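The Folding Table Deserves a Place in the Plan
Opinion
By Anwara Marikar, Housing Services, Corstead
Wednesday, November 28, 2018

Residents' associations are seldom asked for their views on laundry. When the plans for the Ekanayake building were put before residents in March, the discussion concerned parking, bicycle storage and the heating contract. The laundry room was passed over in a single line, which gave the number of washers and the number of dryers. No surface for sorting or folding was shown on the drawing. It is my position that this omission should be corrected before work begins.

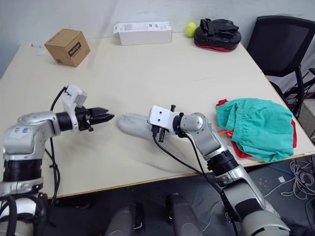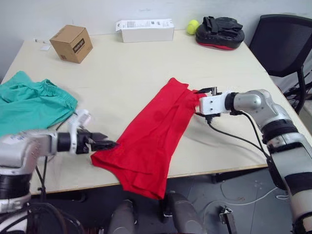
A sock, shorts and other small garments on a light-colored tabletop.

A washing machine has a fixed place in every plan because it needs water, power and a drain. A table needs none of these things, and so it is left to chance. In the older Corstead buildings, chance has produced an ironing board in one case and the lid of a dryer in most of the others. Residents carry warm laundry upstairs in a heap and put it on a bed or a sofa, where it often remains until the following evening. By then the creases have set and the work of folding has become the work of ironing.

The case for a proper table begins with the small items. A bath towel can be folded in the air by any adult with a reasonable reach. A sock cannot be matched in the air with any comfort, and a pair of shorts with an elastic waist will bunch up as soon as it is picked up. Such things have to be laid flat, smoothed with the hand and turned. They make up the greater part of a family wash, and they are what goes missing between the dryer and the drawer.

The color of the surface also matters more than the suppliers' catalogs suggest. A pale top shows a dark sock at once and shows a red or green garment just as clearly. It has a weakness with white and light gray items, which Gebhard Moser of our purchasing office raised at an early stage, and he was right to raise it. I would still choose pale. A dark top hides lint, and a surface that hides lint will be wiped less often than it should be.

Size is the point on which opinions differ most. Sumaiya Roy, who prepared the drawings, has proposed a shelf 30 inches deep along the back wall. Her proposal is tidy and leaves the floor clear for carts. My objection is that a long garment laid across a shelf of that depth will hang over the front, and cloth that hangs over an edge pulls the rest of the garment after it. A full table allows two people to work on the same load, and allows a person working alone to keep an unsorted pile at one side without burying what has already been folded.

The cost is modest. The supplier Plultico has quoted 320 dollars for a table of suitable size, delivered, and 149 dollars for the wall shelf. The difference is less than the yearly charge for servicing one dryer. Selvaraj Barua has asked whether residents would use the table for its purpose or would leave parcels and detergent on it. Some of them will. The same may be said of every flat surface in every shared building, and a low rack beside the door would take most of it.

A further objection holds that residents have tables of their own. Many do, and many of those tables are small, are already in use for meals or schoolwork, and stand two floors above the dryers. Chrysanthi Liapis, who has lived in the Utum building for many years, wrote to this office that she sorts her socks on the stairs. Her letter was courteous and made no demand. I consider it the strongest argument we have received.

I therefore ask that the Ekanayake drawings be returned for revision, with one full table shown in the laundry room, standing clear of the machines and under a ceiling light. The height should be set for a person standing, with a lower section for those who prefer to sit. The older buildings should be surveyed for the same purpose once the new room is in use. Written comments from residents may be left at the Housing Services desk.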